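Ute Sauerland
January, 7:40 pm

Print | E-mail this page

ok so the bathroom drawer situation. Thread, because I have been at this since lunch and somebody has to hear it

Backstory. Moved into the Irolen Street place with one (1) deep drawer for everything. Cold pills, band-aids, tweezers, hair ties, travel toothpaste, the thermometer, all in there loose. Every time I open it something rolls to the back and I dont see it again for months

Last week, headache at 2 am, digging around in the dark, stabbed my thumb on nail scissors. That was it. Done. Ordering boxes.

Asked Hannelore what she uses. She has a shoebox. A SHOEBOX. With dividers cut out of cereal cartons. It works fine, she's had it forever, I'm not doing that

Jerome says just throw everything out and buy it again when you need it. Jerome has never needed an antacid at midnight

So. Looked at a bunch. Stuff I wanted: a lid that stays attached, compartments, small enough to grab with one hand, wipes clean. Did not care about color. Ended up with pink. Fine. I like the pink now

Price for anyone asking, 19 bucks. Could have gone cheaper, didnt feel like waiting
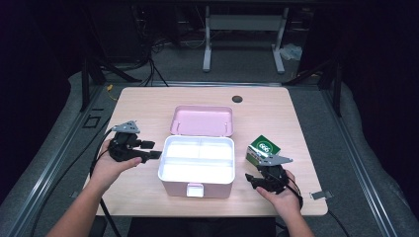 Lid up, four compartments, all that pink. The little 999 box is going in too

Four sections sounded like plenty in my head. Then I dumped the drawer out on a towel and lol

First try: one for pills, one for cuts and scrapes, one for tools (tweezers, clippers, the evil scissors), one for misc. Misc was full in a minute. Misc is always the problem

Second try, no misc allowed. If it doesn't fit a section it lives somewhere else. Hair ties went on a hook. Travel toothpaste went in the travel bag where it should of been the whole time

What's in now:
- headache + cold stuff
- band-aids, gauze, tape
- tweezers, clippers
- stomach stuff

Scissors are in the kitchen drawer. They lost their privileges

Took the strips out of the big cartons to save room, but I kept the part with the name and the date on it and the leaflets are in a zip bag under the sink. Please don't just chuck those. Mattes did and then had a bottle of mystery tablets and had to take the whole thing to the pharmacy to ask

Small boxes I leave as is. Less to keep track of

Speaking of dates. Threw out so much. Eye drops from two apartments ago. A cough syrup that had basically turned into candy. Bag of old meds goes to the drop-off at the pharmacy, not down the toilet, Benedikt, I know you're reading this

Also found: a key. No idea what it opens. Also a parking receipt and a button from a coat I gave away

Someone asked if it shuts when it's full. Dont pile anything above the dividers and you're ok. I had the gauze roll standing up and the lid sat crooked, laid it flat, fine now

Someone else asked why not leave it in the bathroom. Steam. My shower turns that room into a soup. Box lives on the hall shelf now, up high bc my nephew is here every other weekend and opens everything

Wrote a list of whats in it on a sticky note, stuck it inside the lid. Fell off after about 2 hours. Using tape next time

Drawer is now empty except for a comb and it feels weird?? Like I should put something in there. I will not put something in there

(I already put a hairbrush in there)

Hannelore has seen the post and says the shoebox holds more. It does. It also says size 8 winter boots on the side

Next up is the charger basket under the desk. Need a few days first. If you've got a trick for labeling cables that isnt masking tape, replies are open

We use cookies to keep this site working. Accept all | Settings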